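Fledarmont Robotics Club — Questions We Get a Lot

I'm Hongmei Wan, I run the two-arm bench at the club, and these are the things people email me before they sign up. If yours isn't covered, write to me anyway! I'm slow but I do answer.

Do I need to know how to code?

Nope. Half the people who join the bench group have never written a line. You start by steering the arms yourself, and the coding comes later if you want it (most people end up wanting it, I warn you).

What do students do on the bench?

This term it's dishes. Plates go between the tabletop and the white bin, and each team works out its own way of doing it — which arm goes first, which plate to go for, where to grab it. Plates are a lot harder than blocks. They're wide and flat and there's very little to hold on to except the rim. 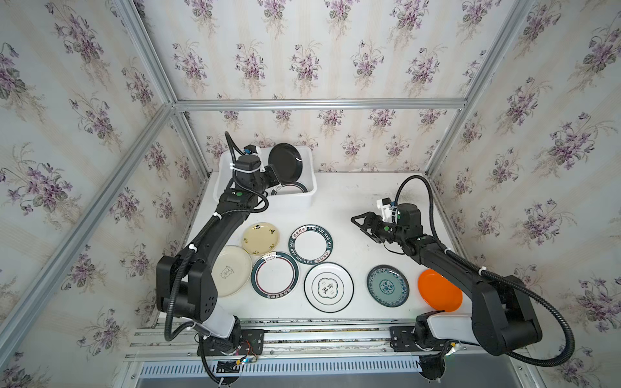

Plate task, left arm at the bin.

Do the arms have names?

Of course they do. The left one is Yagi and the right one is Hillero. They were named by vote and I was outvoted on both.

Why so many different plates?

I like a mix. If every plate were plain white, your program would get very good at plain white plates and then fall apart the first time it met a green rim. So we have ones with flowers, ones with lettering, a bright orange one, and a big one with 食味 in the middle that everybody seems to pick as their favorite. You're welcome to bring one from home, as long as you won't cry if it chips.

Can I come if I've missed the first few weeks?

Sure, we take people all the way through June. I'll pair you with a team that's already going so you aren't starting from zero.

How big are the teams?

Teams are 3 or 4 people. Two works in a pinch, but then one of you is always resetting the table and it gets old fast.
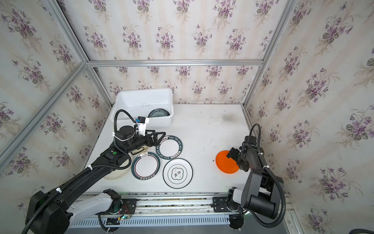

What if both arms want the same plate?

Then you have a planning problem, and I'm going to make you solve it! The simplest fix is to split the table down the middle and keep each arm on its own side. It's a fine place to start. The better teams let the arms cross over and have one wait for the other, and that takes a lot more testing — expect to spend a whole evening on it.

Is there a competition?

Yes, the Prarkard Challenge, at the end of the term. You get 2 runs and we keep the better score. Points for every plate placed, points off for drops, and a panel of parents decides what counts as "placed" (they are stricter than I am).

What does it cost?

The bench group is included in your regular club membership. You only pay extra if you want a club shirt.

Can parents stay and watch?

Please do. Just stay back from the bench while the arms are powered, and ask before you touch any of the cables.

How do I sign up?

Send me a note through the contact form with your name, your grade and which evenings work for you. I'll write back with a start time.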